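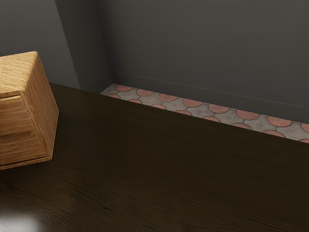
Dorkex Table Oil is a wipe-on finish for indoor wooden furniture that gets daily use: dining tables, desks, sideboards, shelves and boxes. It goes into the wood and leaves a low sheen. It does not build up a thick layer, so the grain can still be seen on dark timber, as on the chocolate-brown tabletop shown here, where the fine wavy lines stay readable across the surface. For a pale piece like the oak-coloured box at the left, choose the Clear. The Dark Brown shade will change light wood a great deal and the colour can't be wiped back out once it has gone in.

The oil is made at our Lindville works and sold in one size, a 700 ml tin.

Shades

Clear. No added colour. Deepens the wood slightly, as water would. For oak, ash, beech, birch and any timber you want to keep close to how it looks now.

Honey. A warm tint for pine and for light oak that has gone grey or dull. Uneven on birch ply, so test first.

Dark Brown. For walnut, stained oak and old dark furniture. It will even out a faded patch near a window but won't hide a burn or an ink mark.

Shades can be mixed with each other in any amount. Mix enough for the whole job before starting, and write the proportions on the lid. Dorkex Table Oil can't be mixed with Dorkex Floor Oil or with other makers' products.

What is in the tin

One 700 ml tin of oil, one lint-free cloth and a printed instruction sheet. The abrasive pad that used to be supplied is now sold separately, as most customers told us they already had one.

Before you start

The wood must be bare, dry and free of wax. Varnish and lacquer have to come off completely. Old oil finishes can stay if they are sound, but wash them down with a mild soap solution and leave them overnight.

Sand along the grain and finish with a fine paper. Don't go finer than the instruction sheet says. A very polished surface takes up less oil and the colour comes out paler. Vacuum the dust off and go over the top with a barely damp cloth. Check the edges and the underside of any overhang, where dust collects and then gets dragged back on to the top by the cloth.

Try the oil somewhere out of sight. Let the patch dry fully before you judge the colour.

Putting it on

Stir well, right down to the bottom of the tin. Shaking puts air into it.

Pour a small amount on to the cloth and spread it thinly along the grain. Work in strips from one end to the other and keep a wet edge. Leave it for 40 minutes, then wipe off everything that has not gone in. This is the step most often skipped. Oil left on the surface stays tacky for days and marks under anything put down on it.

2 coats are enough for most furniture. Leave a night between them. End grain, such as the cut ends of a tabletop, usually takes a third. Bring the table back into light use the next day, and keep water, hot plates and tablecloths off it for the first week.
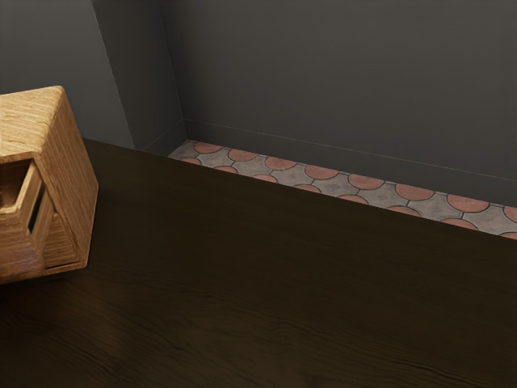 Small items are easier to do before the large ones. A box or tray uses very little oil, shows you how the shade behaves, and can be propped on battens so that every side dries. With boxes, oil the outside only if they will hold paper or cloth. The smell lingers in a closed space and takes much longer to go.

Drawers are best left bare inside for the same reason. Runners should never be oiled.

Care

Dust with a dry cloth. For sticky marks use warm water with a little plain soap, then dry the surface straight away. Spray polish leaves a film that stops later coats from going in, and it has to be scrubbed off before any repair.

A busy dining table wants a fresh thin coat once a year. October is a good month for it, before the heating has been on long enough to dry the wood out. A desk or sideboard can go longer. When water no longer beads on the surface, it is time.

Scratches and rings can be dealt with on their own. Rub the spot lightly along the grain with a fine pad, wipe, put on a little oil and buff it at the edges. The repaired place may look fresher than the rest for a few weeks.

Where not to use it

Not for outdoor furniture, worktops next to a sink, floors, cork or bamboo. Not for veneer that has begun to lift, as the oil can get beneath it and soften some older glues. We don't recommend it for chopping boards. Use Halliday Board Oil for those.

Safety

Cloths soaked in oil can heat up and catch fire by themselves. Lay them out flat outdoors until stiff, or put them in a metal container filled with water and close the lid. Don't leave them in a heap, and don't put them in the kitchen bin while they are still soft. Open the windows while working. Keep the tin away from children and store it upright, with the lid pressed down, somewhere that does not freeze.

Half-used tins form a skin. Lift it off in one piece and strain what is underneath through an old pair of tights. If the oil has turned thick like syrup, it is past use.

Colour note on the current batch

The Dark Brown now on sale comes from a batch of 2,080 tins and is very slightly redder than the one before. The difference shows on ash and hardly at all on walnut. If you are part of the way through a set of chairs, check the letter stamped on the base of the tin. Letter K is the new batch. We still hold a small stock of letter J and will send it on request while it lasts.

Ordering and delivery

Tins are sent by road from our store at Nornilside. They can't go by air, so we don't deliver to addresses that are only reached that way. Unopened tins can be returned. Mixed or opened tins can't.

Colour samples on oak, pine and walnut are available free of charge. Ask for them by shade name and say which wood you are working on. Questions about older furniture, or about what an existing finish might be, should go to Siiri Dambrauskienė in the Lindville workshop. A clear photograph taken in daylight helps, along with a note of anything the piece has been cleaned with.

Page last updated September 30, 2021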